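Does Cold Weather Give You a Cold? Let's Check.

Somebody has probably told you to put a hat on or you'll catch a cold. Maybe it was a grandparent. Maybe it was a teacher at recess. They sounded very sure about it.

Sounding sure is easy. I can sound sure that my cat speaks French. So before we believe the hat story, let's ask the question you should ask about everything: how do they know?

What a cold is

A cold is an illness caused by a virus. A virus is a very tiny germ, much too small to see with your eyes or even with the microscope at school. It gets into the cells inside your nose and throat and makes copies of itself. Your body notices and fights back. The runny nose and the sneezing are mostly your body's side of the fight.

There isn't one cold virus. There are lots of them, and more than one family of them too. That's part of why you can have a cold in the fall and another one before spring.

Now look at that again. A cold comes from a virus. Cold air is not a virus. If you stood on a snowy hill with no hat and there were no cold viruses in your nose or anywhere near you, you would get chilly ears. You might get very chilly ears. You wouldn't get a cold.

So the grown-ups are wrong?

Slow down. A good doubter doubts both sides.

People really do get more colds in the colder months. That part is true, and doctors have noticed it for a long time. When two things happen together, it's tempting to say one made the other happen. But people also eat more soup in winter, and I have never heard anyone blame the soup.

Leif Isaksson teaches fifth grade in Torside, and he likes to try this on his class. Suppose a town called Jasska sells 500 ice cream cones in a hot week and 10 in a snowy week. Suppose people there also get more sunburns in the hot week. Did the ice cream burn them? His students always shout no. Then he asks them about hats and colds, and the room gets a lot quieter.
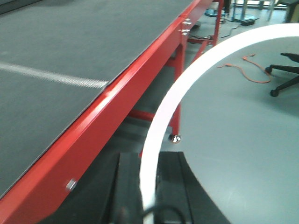 What you want to find is the thing in the middle. For the ice cream, it's the sunshine. Sunshine makes people want a cone, and it also burns their shoulders. For colds, there may be several things in the middle.

One is that people stay indoors together when it's cold out. The windows are shut. If one kid is sneezing, everyone is sharing that air. This explanation makes sense, but watch out, because making sense isn't the same as being proved. Kids are inside at school in May too.

Another is the air. Winter air is often dry, especially in heated rooms, and some viruses seem to last longer in cool, dry air.

A third is your nose. Some scientists think a chilly nose doesn't fight germs as well as a warm one. If they're right, Grandma gets a small point. The cold air still wouldn't be the cause, but it could be helping the virus along. Scientists are still working on how much this matters, so be suspicious of anyone who says it's all settled, and that includes me.

"But it happened to me!"

You went out with wet hair on Friday and woke up sick. I believe you. But a cold usually takes a day or more to show up after the virus gets in. You may have caught it before your hair was even wet.

And think about all the times you went out with wet hair and stayed well. You don't remember those. Why would you? Nothing happened.

Things that do help

Wash your hands with soap. Keep your fingers out of your nose and eyes (yes, you). Sneeze into your elbow. Stay home when you're really sick, and open a window when you can.

Wear the hat too, if it's freezing. Cold ears hurt, and that's a good enough reason for a hat.

Try it yourself

Ask three grown-ups what causes a cold and write down what each one says. Then ask each of them how they know. Write that down too, even if the answer is "everybody knows that."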